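Open day at Silex, the long version

24 November 2020

Quick one before I forget it all. Well, quick-ish. I have been sitting on these notes since September and my notebook is falling apart, so typing it up now, mistakes and all.

So. Silex had their open day. They are the small automation shop out past the Cabrera exit, in the long building with the blue doors. I signed up the minute the email came. Limited slots, two hours each, masks on, stay behind the tape. Fine by me. First thing I'd been to all year that wasn't on a screen.

Drove 76 miles for it. Got lost once (my fault, old directions). Parking was easy, which never happens at these things. Signed in, got a sticker, got a bottle of water, no coffee. No coffee! I get it, everything's different this year. Still.

The front half of the building is the boring half if you're me. Conveyors, a palletizer behind a cage, a big screen with a sales video on a loop. The palletizer was stacking the same boxes and unstacking them again. Impressive for a minute or so. Loud. A lot of people stayed there the whole time and I don't know why, because the good stuff was in the back.

The back room is where they do Cirkari. That's their name for the small parts picking project, and it's the reason I went. The idea is simple to say. Most picking lines are set up for one part. Same shape, same spot, thousands of times. Cirkari is meant for the pile of random junk that turns up in repair shops and returns counters - cables, pens, batteries, plastic bits off of something. Pick it up, put it in the right bin, next one.

They had two stations going. One was on a timer and did the show for visitors every so often. The other was slower and the engineers were really working at it, with laptops open and a trash can full of broken prints. Guess wich one I stood at.

Things I wrote down, in the order I wrote them:

The fingers are printed in house. They told us they can go from a drawing to a new pair on the arm the same day, and they go through a lot of them. There was a box of old ones on a shelf. Hooks, flat pads, one like a duck bill. We were allowed to handle those. Lighter than I expected, and stiffer. I tried to bend one and got a look.

Tip shape is the whole argument over there. Two of the engineers disagreed about it right in front of us and I loved it. One wanted soft pads on everything. The other one wanted small hard lips so you can get under an edge. I asked about coins and they both groaned.

Round stuff is a pain. Anything that rolls, you come in a bit off and it's gone. During one of the runs a battery got nudged and went halfway over the table, and the arm just closed on nothing and went home to try again. Took three goes. The crowd was rooting for it by then, me included.

Cables are worse. I didn't see a single clean cable pick the whole time I was standing there. They let go of it, or it came up with a loop hanging and the loop caught on something. They were pretty open about that. Liked them for it.

Lighting matters more than I would of guessed. They spend ages on it. Somebody opened the side door for air and the sun came in across the table and they stopped the run until it was shut again.

The handout says the goal for the first shop install is 400 picks an hour. What I saw was way slower than that. But the demo was running at low speed with people standing near, so I'm not going to hold them to it.

Question time was short. I asked if they'd ever sell just the hand, for people like me with a bench arm at home, and the answer was a polite not yet. There's a starter kit coming under the name Eltusard, no price, no date, and there's a mailing list. Yes I am on it. Somebody else asked about jobs and safety and the usual, and got a decent answer I didn't write down, sorry.

Gripes. Sound in the back room was awful, hard floor and everybody talking through masks, I missed maybe half of what was said. The tour started 45 minutes late. And the sales video was audible from absolutely everywhere. I can still hum the music.

But I'd go again tomorrow. I went home and cleared off my own bench that night, got my old arm out of the closet, found out the base servo is dead. So that's a project now - parts are ordered, more on that when they come. I also want to try printing my own fingers with a little lip at the tip. Drew up a first pair over the weekend and they look terrible.

If anybody else got to a later slot, did they ever get the cable one to work? Comments are open. I want to know.

One picture, from the slower station. More when I find the other memory card.

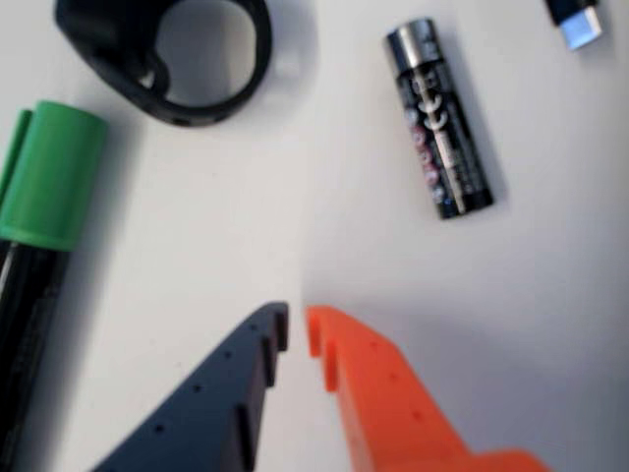 Fingers open on the white table at Silex. Battery still to go, and the marker.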